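4.3 Setting Up Zones and Watering Schedules

This section applies to the Civard drip controller with firmware 2 or later. Complete section 4.2 (valve wiring) before starting. If the controller shows a wiring fault on power-up, do not continue until the fault is cleared.

Required before you begin:

- Controller mounted, powered and showing the home screen
- Main water supply open
- Plilleo pressure regulator installed upstream of the valve manifold
- List of zones and the valve number serving each one

CAUTION: Do not operate the system without the pressure regulator. Inlet pressure above 40 psi can push the drip line off its barbed fittings.

Assigning zones

1. Press and hold MENU until the display shows SETUP.
2. Turn the dial to ZONES and press the dial once.
3. Select the first unassigned valve. Unassigned valves are shown with a dash.
4. Enter a zone number and press the dial to confirm.
5. Repeat steps 3 and 4 for each remaining valve.
6. Press BACK twice to return to the home screen. Assignments are saved on exit.

NOTE: Two valves may share one zone number. They will open one after the other, never together, and each will run for the full zone time.

Setting run times

1. From the home screen, turn the dial to SCHEDULE.
2. Select a zone.
3. Set the start time. The factory setting is 5:00 a.m.
4. Set the run time in minutes. The default is 15. The maximum is 300.
5. Set the interval in days.
6. Press the dial to save. A check mark appears next to the zone.

If the run times of two zones overlap, the controller delays the later zone until the earlier one has finished. Delayed starts are marked with the letter D in the log.
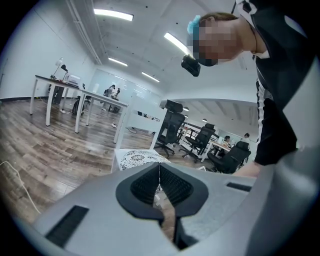

Page last changed: April, revision C

Flushing the lines

Flush each zone after first installation and at the start of every season.

1. Remove the end caps from all drip lines in the zone.
2. On the controller, select MANUAL, then the zone number.
3. Run the zone until the water leaving the line ends is clear.
4. Stop the zone and refit the end caps hand-tight.
5. Run the zone again and check each fitting for leaks.

CAUTION: Do not use pliers on the end caps. The threads strip easily.

If a Dalgleish inline filter is fitted, remove and rinse the screen after flushing. Refit it with the arrow on the housing pointing toward the manifold.

Resetting the schedule

To erase all schedules, select SETUP, then RESET, then SCHEDULE ONLY. Zone assignments are kept. FULL RESET also erases the zone assignments and the log.

Related items
4.2 Wiring the Valve Manifold
4.4 Connecting the Ullura Rain Sensor
4.5 Reading the Log
6.1 Winter Shutdown
7.2 Fault Codes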